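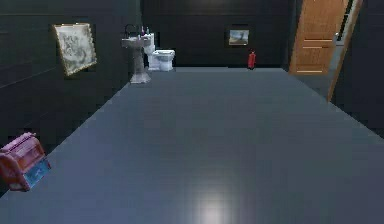
Comparing two wrist cameras in simulation before buying: is the depth noise model worth the effort?

Posted by Harsh Pant, Apr 13, 2026

I have to pick a wrist camera for a small mobile manipulator and I want to narrow the choice in simulation first. The candidates are a stereo depth camera with a wide baseline and a short-range structured light unit. The task is bathroom restocking: drive in through the door, approach the sink, pick up a small bottle and put it down again. My test room has dark matte walls, a smooth blue-gray floor with a faint sheen, and a white sink and toilet against the back. The two bottles at the back edge of the sink are the pick targets. The thin black faucet is the obstacle I care about most, because the gripper has to come down close to it.

Both cameras are modeled as ideal pinhole sensors with depth taken from the z-buffer. I changed field of view, resolution, minimum range and mounting offset to match each unit. The grasp planner is the same for both. After 1009 trials per camera, the success rates are so close that I can't separate them. I had expected the short-range unit to win on the last part of the approach.

Two things I would like to know. Is the comparison meaningless without a noise model? And if I add noise, should I start with the floor reflection, the dark walls or the thin objects? I have limited time and would prefer to do one of them properly.

The arm is a Dekska with the stock parallel gripper. The base controller runs at 20 Hz and I don't plan to change it.

Réka Tóth

With z-buffer depth you are comparing two mounting positions and two fields of view. That has some value, but it tells you very little about the sensors. Every pixel on the faucet comes back with correct depth in your setup. On real hardware a thin, dark, curved tube is one of the worst things you can show to either type of camera. Stereo matching tends to smear it into the background or drop it. Structured light tends to return holes where the surface turns away from the projector.

Start with the thin objects. The floor matters for navigation, but your wrist camera is pointed at the basin when the grasp is planned, so a bright patch on the floor will not decide the result. The walls matter a little more. A dark matte wall with no texture gives stereo very little to match, and you can expect invalid depth behind the bottles. If your planner treats invalid pixels as free space, change that before you run anything else.

The order I would use:

Render a left and right image and run a real block matcher on the pair. This gives you the stereo errors without having to invent them.

For the structured light unit, remove pixels where the angle between the surface normal and the view ray is large, and remove pixels the projector cannot reach because of its offset from the camera. Both can be computed from the geometry you already have.

Add axial noise that grows with distance. For stereo, make it grow with the square of distance.

Then rerun the same seeds on both cameras and log failures by cause. A total success rate hides too much. We did this for a gripper comparison at Bruncombe last December. The totals matched within a few trials, while one gripper was hitting the faucet and the other was tipping the bottle over. Those need different fixes.

Also check the bottle material in your renderer. If the real bottles are translucent, both sensors will see through them to some degree, and an opaque bottle in simulation will flatter both cameras.

Pankaj Vishwakarma

Skip the simulation and borrow both cameras. Cindport does evaluation loans. I had one for 3 weeks and knew the answer on day one. The simulator will agree with whatever you put in it.

Shivam Bhatt

I agree with most of what Réka wrote, with one correction on the walls. If the stereo unit is an active one with its own infrared projector, lack of texture is much less of a problem at wrist distance. How dark the wall is in infrared is a separate question. Some paints that look nearly black to the eye reflect infrared well and others don't, and you can't read this off an RGB texture. Set the infrared albedo as its own material parameter and sweep it.

Check the minimum range too. Many stereo units are blind closer than a set distance, and that distance depends on the resolution mode. If you take the last depth image from farther back and finish the approach open loop, minimum range drops out of the comparison entirely. That might be why your two results match. Log the distance of the last depth frame the planner used for each trial. If it is well outside both minimum ranges, the short-range unit never had a chance to show its advantage.

On trial count: I ran 2495 trials per condition on a similar pick, and the useful information was in the failures near the faucet. Oversample those starting poses instead of spreading trials evenly over the room.

Harsh Pant

Thanks. I checked the log and Shivam is right about the last frame. The planner stops updating once the bottle fills a set fraction of the view, and with my settings that happens outside the minimum range of both units. I have moved the threshold and am rerunning with the block matcher for stereo. Invalid pixels were also being treated as free space. I'll post the failure breakdown when both runs are complete.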